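The **round table** is a piece of furniture with a circular top, used for eating, meetings, games and general household work. It differs from square and rectangular tables in having no head, foot or corners, so that every person seated at it is the same distance from the middle. Small round tables usually stand on a single central column, while larger ones have three or more legs.

## History

Round tops were in use long before the modern dining room. Small three-legged tables were common in Greek and Roman houses, where they were placed beside couches and carried away after the meal. In medieval Europe most large tables were long boards on trestles, which could be taken down when the hall was needed for something else.

The gateleg table became widespread in England in the seventeenth century. Its hinged flaps form a round or oval top when raised and hang down when the table is not in use. Pedestal tables with tilting tops followed in the eighteenth century and were often used for tea. The larger circular dining table on a heavy central base is mainly associated with the Regency and Victorian periods.

## Construction

### Tops

A solid wooden top is made from several boards glued edge to edge and then cut to a circle. Wood swells and shrinks across the grain as the air around it changes, so a circular top can become slightly oval over the years. Makers allow for this by fixing the top to its frame with slotted screws or small wooden buttons. Veneered tops move less, and allow the grain to be laid out in wedges that meet at the centre.

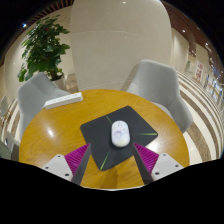
Edges may be left square, rounded over or cut to a moulding. A rounded edge wears better in a busy room and is less likely to splinter. Some tops have a separate band fixed around the rim to cover the end grain, although the band can open at the joints if the wood beneath it moves.

### Bases

A pedestal leaves the most room for knees and chairs, but the feet must spread far enough to stop the table tipping when someone leans on the rim. Four legs are steadier and cheaper to make. Three legs will stand without rocking on an uneven floor, though a three-legged table tips more easily between the feet.

## Size and seating

The number of people a round table can seat depends on its circumference. Makers commonly allow 50 to 60 cm of edge for each diner. A top 116 cm across has a circumference of 364 cm, which gives six places at the wider spacing. Larger tops seat more people, but the middle becomes hard to reach and talk across the table is more difficult – a revolving tray is sometimes added so that dishes can be passed.

Round tables can be extended by pulling the top apart and adding leaves, which makes an oval. A less common type has curved leaves fitted around the outside, keeping the circular shape.

## Finish and care

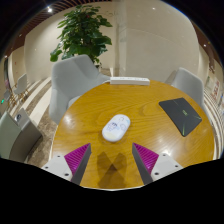
Oil and wax give a low sheen and can be renewed at home, but they offer little protection against heat or spilt drinks. Varnish and lacquer are harder and usually shinier. French polish gives a deep gloss and is easily marked by water and alcohol. White rings are generally caused by moisture held in the finish, while black marks mean that water has reached the wood itself.

Dust is removed with a soft dry cloth, following the grain. Strong sunlight fades some woods and darkens others, and objects left in one place for months may leave a patch of a different shade. Turning the table from time to time evens this out.

## See also

- Drop-leaf table
- Gateleg table
- Pedestal table
- Trestle table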